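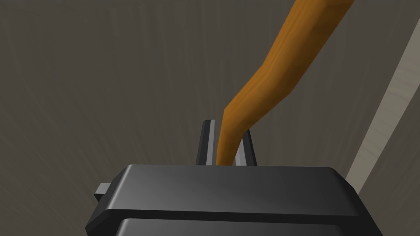 Visitor Information

Frequently Asked Questions: The Reading Room at Umgate

Who may use the Reading Room?
The Reading Room is open to any person aged 16 or over who holds a current reader's card. Cards are free of charge and are issued at the front desk on presentation of one form of photo identification and one proof of address. Students under 16 may be admitted with a parent, guardian or teacher, who must remain with them throughout the visit.

What are the opening hours?
The Reading Room opens at 9 a.m. on weekdays, except Tuesday, when it is closed to the public for shelving and conservation work. Last requests for material are taken one hour before closing. The room closes for the second half of December, and requests received in that period are answered in the order in which they arrived.

Do I need to book a seat?
Booking is advised. Seats at the map tables must be reserved in advance, as these are limited. Other seats may be taken without a booking when available. A reader who has not arrived within 30 minutes of the reserved time may lose the seat.

What does the collection contain?
The core of the collection is the Kļaviņa Bequest, which comprises 700 maps, 400 bound volumes of town records and a large body of private letters. The Butodby parish registers are held on long-term deposit and may be seen on request. A printed guide prepared by Graziella Melis is kept at the front desk.
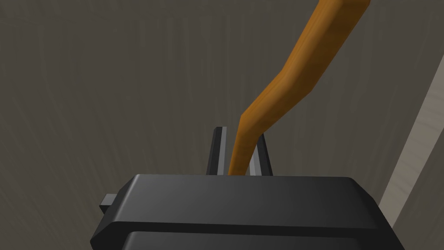 Rendered view, gripper and fingers

May I take photographs of items?
Readers may photograph most items for private study, without flash and without a tripod. A form must be signed first. Some deposited papers may not be copied in any way; these are marked with a red slip.

Can the staff make copies for me?
Yes. Orders of up to 200 pages are accepted from any one reader in a calendar month. Larger orders should be discussed with Noelia Herrero, Head of Reader Services, before they are placed. Payment is due when the order is collected or mailed.

What may I bring into the room?
Pencils, loose paper and laptop computers are permitted. Pens, food, drinks, coats and large bags must be left in the lockers. Readers who require medication or medical equipment at their seat should inform the desk on arrival.

How do I search the catalog?
The catalog is available through the Meseo search page and on the terminals beside the front desk. Entries for the private letters are still being added – readers who cannot find a letter by name should ask for the handwritten index.

How may I donate papers or maps?
Offers should be made in writing to the Keeper of Collections, Cosimo Benedetti, with a short list of the items and what is known of their history. Please do not send or leave material before an offer has been accepted.

Is the building accessible?
There is step-free entry from the courtyard, and an elevator serves all public floors. Two desks can be raised or lowered. Magnifiers may be borrowed at the front desk on deposit of a reader's card.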